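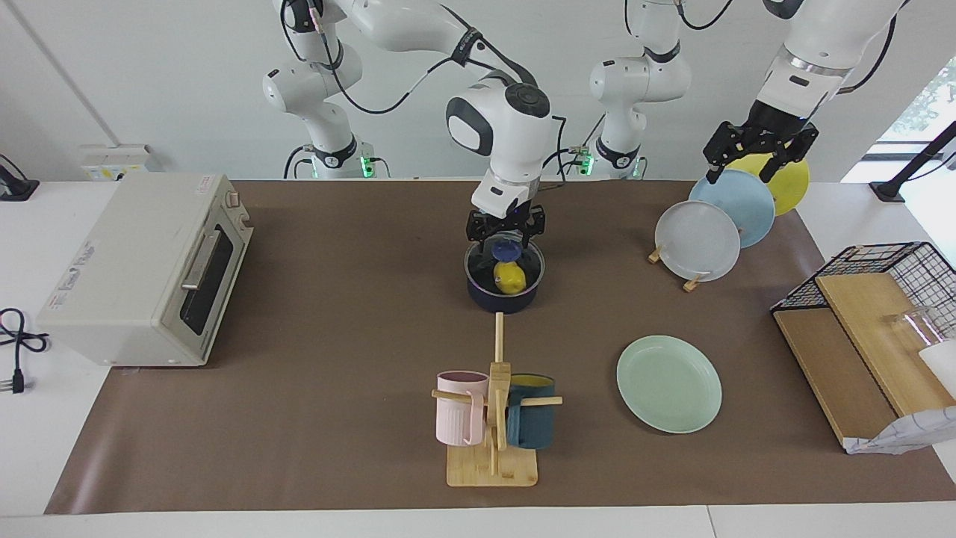
Parley Foods, the grocery cooperative that has been feeding the Modgate neighborhood for longer than most of its members have been shopping, will start carrying fruit and vegetables that are past their prettiest this March, and it is going to sell them right up front by the doors where everybody can find them. The new section is called the Second Look shelf, and it will hold the crooked carrots, the scarred apples and the undersized squash that growers usually have a hard time placing with a store. Citrus will be a big part of it in the early weeks, and anyone who has ever dropped a bright yellow lemon into a dark cooking pot knows how much cheer one piece of fruit can bring to a gray afternoon, whatever its skin looks like up close. Prices will run well under those in the regular produce aisle, and members and non-members will pay the same.

The idea came out of last fall's member survey, which drew 1257 replies (a wonderful turnout, and the store would like to thank every single person who sat down and filled it in). Shoppers were asked what they would most like to see change, and while the parking lot got its usual share of comments, a great many people wrote that they hated the thought of good food going to waste between the farm and the kitchen. Quite a few of them added that their grocery bills had gotten hard to manage, and the produce team read those two pages of comments side by side and started making phone calls.

Three farms have signed on so far. The largest is Magesa Orchards, out past the county line, which grows apples and pears and keeps a good cold store, so it can go on sending fruit well into spring. Pitum Farm will bring root vegetables and, once the weather turns, greens with a few bug holes in them. The third is a small greenhouse grower on the edge of town that is still settling its delivery schedule with the store. Between them they expect to send 3000 pounds of produce in the first month, and if that much sells, the order will go up for the summer, when the tomatoes come in all at once and everyone has more than they know what to do with.

There are some rules, naturally. Nothing moldy or spoiled will be put out, and staff will go through the shelf every morning before opening and again in the middle of the afternoon. Whatever is getting soft but is still perfectly good to eat will go to the co-op's own kitchen for the soup counter, which has already been trying out a carrot and ginger soup that customers may have smelled from the bread aisle. Peelings and scraps will be composted, as they are now.

To help people along, the store has put together a booklet of 12 recipes, all of them written for produce that won't win any ribbons. There is a pear butter, a squash and bean stew that feeds a crowd, and a lemon pickle that takes a little patience but keeps for months in the refrigerator. The booklet is free at the registers while copies last, and a large-print version can be requested at the service desk.

The shelf will be stocked from 8 a.m., and early shoppers will have the best choice. Paper bags will be provided, though the store would be glad if you brought your own. Growers in the area who have odd-shaped crops to sell are invited to leave their details at the service desk, and the produce team will call them back before planting season gets too busy.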